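Corimance Home Notes
Home Laundry Kitchen Workshop Ask Us
Search tips and how-tos Go

Towel folding tips I picked up at a robot lab open day

16 August 2025

I have folded towels the same lazy way since college, and it took an open day at Idahosa to make me stop and think about it! Idahosa is a small robotics shop on the second floor over the old Jostavis tile warehouse, and one of the things they work on there is laundry. Their people fold cloth while holding grippers, one in each hand, so the machines can learn from the recordings later on. I went along expecting arms whizzing about and came home with a page of notes on bath towels (and a very good cinnamon roll from the place across the street).

Yiran Yu led our group, and she was a delight. She has been teaching towels for 16 months and can talk about a hem the way other people talk about wine. What follows is mostly hers, with a few bits of mine mixed in after trying it all at home.

Shake first, then find the corners. One good snap as the towel comes out of the dryer, holding a short end. I used to pat the wrinkles out on the bed afterward and it never really worked.

Start from corners, always. With a pair of little jaws for fingers you can't scoop up a handful of cloth and sort it out in midair. You have to pick two corners and mean it. Try folding with only your thumb and first finger on each hand and you'll see how fast your towels square up - mine looked better on the very first one.

Keep a little tension across the top edge. Pull your hands apart until the edge is straight, then lay the towel down and let go of both corners together. If you let go of one first the whole thing skews, and then you're tugging at it for ages.

Use a surface that's bigger than the fold. Half of my trouble was folding on top of the dryer, where everything slides off the back. A table is better, and if you fold a lot, pencil a few guide lines on a piece of scrap board and line your hems up to them. I love this one! I've done it for hand towels and the stack in the hall closet is finally all one width.

Don't press the pile flat. Smooth lightly, with the flat of your hand, out toward the hem. Terry that's been mashed down feels thin when you pick it up again.

Hems face the same way. Put the folded edge to the front of the shelf and the hems to the back, and you can grab one towel without dragging out its neighbors.

Blue towels at Idahosa, with the black grippers pinching in the first picture and held open in the other two:

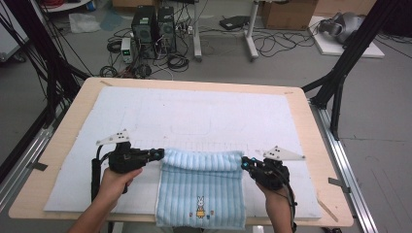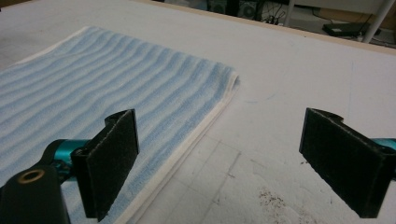
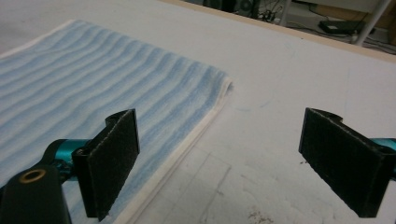

We each got a turn with the grippers before the tour moved on, and I was terrible at it. My first fold took me four tries and came out shaped like a slice of pizza. Yiran just laughed and told me to slow down between the grab and the lift, and that has turned out to be the most useful thing I brought home. Grab, wait a beat, lift. It works on pillowcases too, and on those slippery microfiber cloths that never want to lie still.

A question from our group was whether any of this helps with fitted sheets. Yiran made a face. She said to tuck the corners into each other in pairs, lay it on the bed and settle for a rectangle, so that's what I'm doing and I feel fine about it.

Idahosa is planning another open day in October, with dishcloths and T-shirts this time, and I've already put my name down. If you go, wear something with short sleeves - cuffs get in the way of the grips - and get there early, because the stairwell fills up.

Recent tips
Getting candle wax out of a tablecloth
Iren drying racks: two years on
How to sharpen kitchen scissors
What 180 grit sandpaper is good for
Cleaning a dryer vent from the outside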